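Splitting petrol on a long lift share -- what's fair?

Posted by Xinyi Dong, February 2023

Driving down to Wernham at the end of the month, three seats going on the Feleo app. It suggests a price per seat but two people have messaged asking me to knock it down becuase the coach is cheaper. Fuel will be 64 quid there and back. Do I hold out or just fill the car? Also does taking money mess up my insurance?

Valtteri Lahtinen

Hold out a bit. Coach is cheap but it drops you at the ring road and then you're paying for a taxi. I ask 10 each way, never had an empty car in August, winter is slower. Say in the listing how much luggage you can take. Say where you stop too -- people do ask. I always break at the halfway services, or at my sister's if she's in.

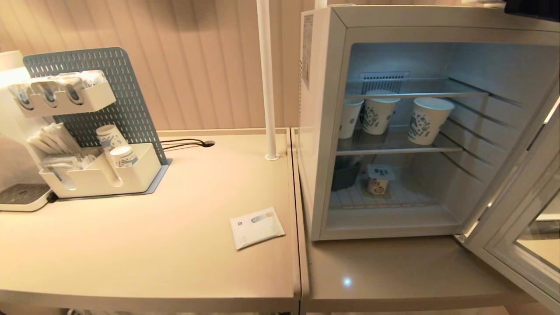 Coffee stop before the second half of the drive

Insurance -- ring them. Mine were fine so long as I only cover costs and make no profit. Got it in an email, keep that in the glovebox.

Suqin Xia

just fill the car, 8 a seat and it goes in an hour

Sayaka Wada

Wouldn't go under what the app says, you get messed about more by the ones who haggle. Two no-shows last year, both hagglers. Take payment through Feleo and not cash, then if they dont turn up you still get something. And count yourself as one of the people sharing when you split the fuel, so 64 between four if all the seats go. Tolls on top if there are any, put that in the listing as well.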